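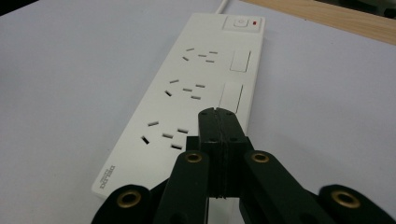 Hina Awan wrote to us in March that she would believe in household robots on the day one could plug in her kettle without being told which way the pins go. Diltley considers this a fair standard, and the posts that follow set out where our work stands against it.

Folding, wiping and sorting receive most of the public attention. Small electrical chores receive very little, although they come up daily in every home and on every shop floor: inserting a plug, removing one, pressing a switch, moving a power strip out of the way.

A power strip is a demanding object for a machine. The slots are narrow and dark against a pale housing. Two-pin and three-pin openings can sit close together in one outlet position. A small error in angle is enough to stop the plug at the surface.

In the current round of the Nenard program, we recorded 1297 insertion attempts on unpowered practice units. The machine completed the task without help in around 60 percent of them. Most failures occurred in the last stage, after the plug had already touched the outlet.

Removal is harder than we had planned for. The machine must pull on the plug and hold the strip still. With a single arm, the strip tends to travel across the table with the plug. Mudassar Bangash is leading the work on bracing.

Switches are the most encouraging area. A raised button in a fixed place can be pressed reliably. Confirming the result is a separate matter, as an indicator light may be very small and is easily covered by the tool.

Our partners at Bremedeck asked whether the system is ready for use in their 22 packing bays. Our answer at this time is no. A person completes the same chore in 3 seconds, often without looking.

Diltley does not offer any product for unattended handling of live outlets and has not set a date for one. Questions about the test procedure may be sent to Afonso Matos. Results on removal will be posted to this account when the next round closes.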